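Retgate, bench notebook
July, 8:40

Desk and hutch load check, continued from the previous page.

Purpose: decide whether the upper shelf can keep its present use or whether the heavier stock moves to the Dratitlow cabinet. Rupert Kofler wants an answer before the next order from Flillent goes out, as he would add two more hutches of the same pattern if this one holds.

Clear width between the uprights, measured at the back: 945 mm. Measured at the front edge: also 945, so the uprights are parallel and the earlier reading was a tape error (mine). Height from the desk surface to the top of the hutch: 1,258 mm by steel rule, repeated once. The Magalhães drawing gives 1,260. I am using the measured value.

Sag was read against a string line stretched along the front edge of the upper shelf, everyday contents left in place. 2 mm at midspan. Valdir Damasceno read it independently and got the same. With the contents off, the string touches the whole way across, so there is no permanent set that I can detect by eye.
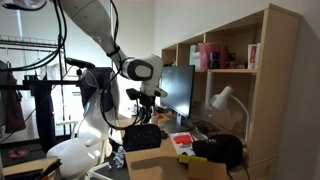
The everyday load is light: a pink bag, small boxes, a white box at the left end, something red and white standing near the right. None of that is a problem. What I do not want up there is bound paper, and I will put a label on the edge saying so.

The lamp is mounted under the same shelf, to the right of the monitor. Tightening its fixing changed nothing at the string line. It does limit where a stiffening batten could go, so if Rupert wants one it will have to run along the back. Valdir prefers a front batten for stiffness and would move the lamp. Not settled.

Desk surface: the soft cases and the cardboard box take up most of the front edge, and the keyboard ends up pushed back under the monitor. I propose the cases go on hooks on the wall side. The clothes rack behind the chair has a shelf rail and could take them for now – check its feet first.

Not done: desk top level. The short level is missing from the drawer again, and the 1,000 mm one will not sit flat with the monitor stand in the way.

To do
Label for shelf edge (me)
Ask Flillent for shelf thickness tolerance, not on the drawing
Rupert to decide on batten, front or back
Repeat sag reading in two weeks, same contents, same string
Find the short level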